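Folding and sorting: how much space does a tidy pile save?
Project report, spring term

My part of the project was clothes. Haruto Sakamoto took kitchen cupboards and Natsumi Takagi took bookshelves, so I got the job that means standing next to a bed for ages. I didn't mind — I quite like folding, and I had a podcast on!

The idea was simple. Tip everything out on the bed, sort it, fold it flat and measure the stack against the heap it came from. I set myself a limit of 92 minutes for the whole lot, breaks included (there were a few).

Shirts gave me the most trouble. I tried folding them in the air first and the sleeves went everywhere, so I switched to laying each one out flat on the bedspread and starting from the hem.
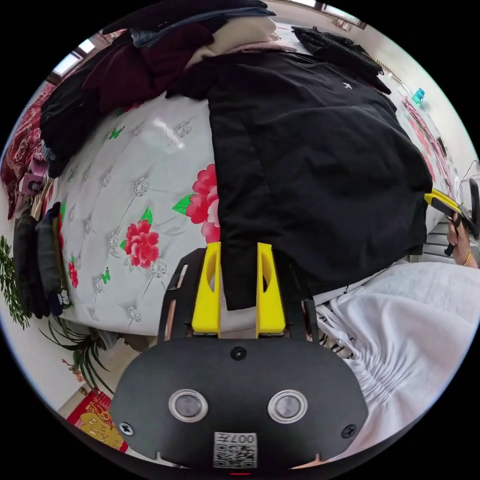
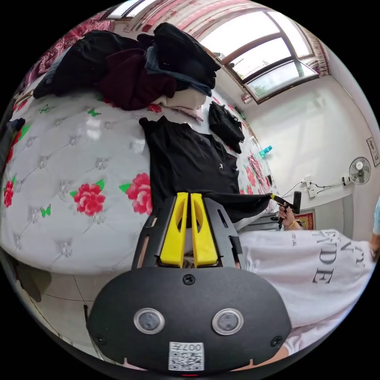 A black shirt spread out on the peony bedspread, with more clothes still piled on the bed.

Does it matter which clothes you fold first?
I'd start with the big flat things like shirts and jeans. They make a steady base, and the small slippery bits can go on top at the end.

The lace and anything silky came out worst. Siv Engström suggested rolling those, and I got on much better once I did, although the rolls don't stack. My final shirt pile was 290 mm high, which is a bit more than the drawer allows, so five of them went on hangers. If I did it again I'd measure the drawer before I started.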